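# Chapter 4: Pouring and Measuring

I learned to pour badly from my uncle, Meinir Landeg, who ran the back kitchen at a small hotel in Toltanham and believed measuring was for people without nerve. He'd tip a jug over a pan, squint, and stop when it felt right. It nearly always was right for him. It was never right for me, and I have the memory of one very salty October soup to prove it (nine bowls came back to the kitchen, and he made me taste every one).

So this is the chapter I wish I'd had at sixteen! We're going to spend it on getting a liquid out of one thing and into another, and on knowing how much of it you've got when you're done. You've been doing this since you were tall enough to reach the faucet. Stick with me anyway. In Chapter 3 we weighed dry goods, and most of you will have found that flour sits politely in the bowl while you read the scale. Liquids slosh, cling to the sides, climb up the glass a little at the edges, and run down the outside of the bottle and onto your sleeve.

Before any of that, think about what you're pouring into. A round opening gives you a target, and the wider the target, the more you can get wrong and still keep the counter dry. When I'm teaching this I ask people to get their eyes down close to the rim, closer than feels sensible, and look at how much room they really have.

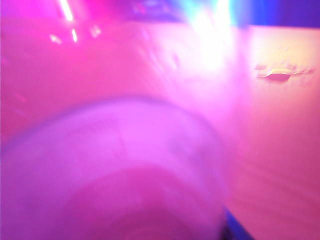

## 4.1 Words we'll need

The **lip** is the edge the liquid leaves from. On a pitcher it may be shaped into a spout. On a bottle it's just the end of the neck, and you take what you get.

The **stream** is the liquid in the air between one container and the other. A thick stream is fast and hard to stop on time. A thin one is slow, and you can stop it within a drop or two once you have the knack.

The **graduations** are the marks up the side of a measuring jug. They're often faint, especially on older glass, and they're easiest to read against something plain.

The **meniscus** is the curve at the top of the liquid. With water in glass, it dips in the middle. Read the bottom of the dip, with your eye level with it. If you look down from above you'll read high, and if you crouch too far you'll read low.

My friend Etenesh Gebreyes taught this course before me and had her students write "eye level" on the back of one hand. I don't go that far, but I did catch myself muttering it at home last week over a pan of rice.

## 4.2 The bottle and the jug

A bottle is a slightly awkward thing to pour from. Water going out has to be replaced by air going in, and both want to use the same narrow neck. Turn a full bottle straight upside down and they take turns, which gives you that glug-glug sound and a stream that jumps all over the place. Lay the bottle over on its side and air can slip in along the top of the neck while the water runs out along the bottom, and the stream comes out thin and falls straight. Keep the mouth over the jug, and don't chase the last of it by jerking the bottle upright. Ease it back.

Hold it near the neck if you want fine control of the opening. Hold it nearer the middle if it's heavy. 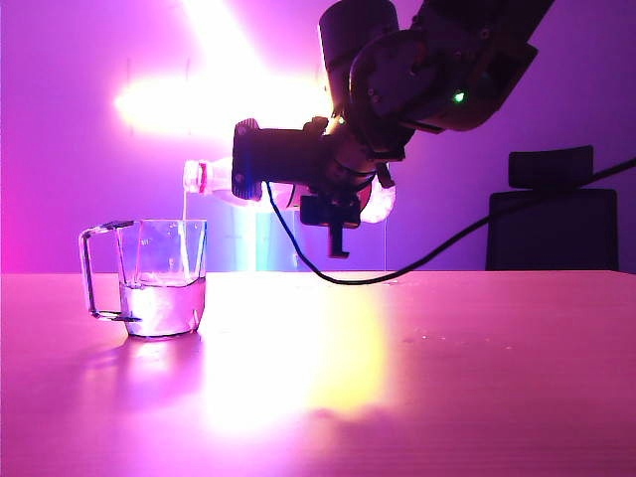 ## 4.3 Try it yourself

You'll need a clear bottle of water, a clear measuring jug and a towel. Work on a level table.

1. Pour slowly until you think you've reached the lowest labeled mark on your jug. Stop, let the surface settle, and read it at eye level.
2. Write down the reading, even if it's embarrassing. Mine was 83 milliliters the first time, and I'd been going for 100.
3. Empty the jug, shake out the drops, and do it again with the bottle tipped a little less.
4. Swap hands and repeat. (Have the towel ready!)
5. Read your last pour from above, then from eye level, and write down both numbers.

Keep your readings. We'll come back to them in 4.4, where we look at why two careful people can pour from the same bottle into the same jug and still write down different answers.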